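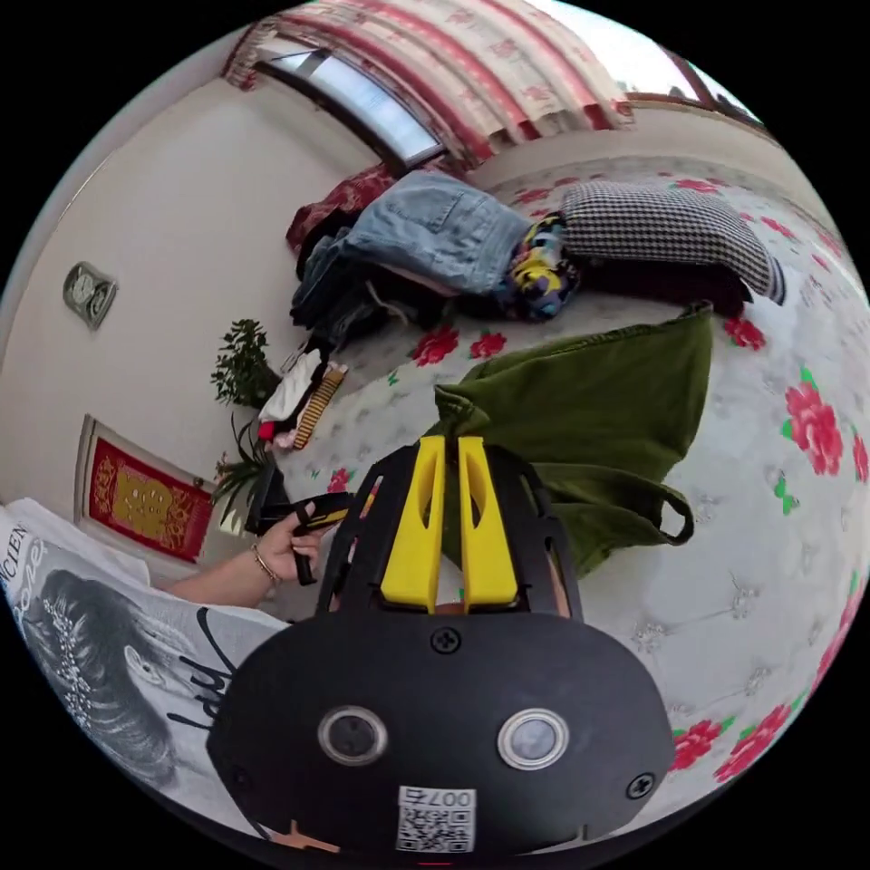
What I did and why I picked norovirus

So my project for the winter term was on stomach bugs in dorms, mostly norovirus, and I'll admit I chose it after half my hallway got sick in the same week. Natália Procházka was my advisor and she talked me down from "the whole campus" to one building, Renham Hall (thank you!!).

I handed out a paper survey to all 203 residents. It asked if they'd had vomiting or diarrhea since the start of term, how long it lasted, and whether they stayed away from the dining room. I closed it on 30/12/2022 and typed everything up in January, which took forever.

Results

Out of the surveys I got back, 11 people said they'd been sick, and most of them were better in two days. Only three stayed out of the dining room the whole time they had symptoms. That one surprised me! Hardly anyone knew that alcohol hand gel doesn't do much against norovirus either, and that you really want soap and water.

Problems

Nobody got tested, so I can't say for sure it was norovirus. Also, people who were sick may have been keener to fill in the form. Encarnación Collado read my draft and said I should have asked for the date symptoms started, and she's right, I can't draw an outbreak curve without it. Next time I'd put that as question one.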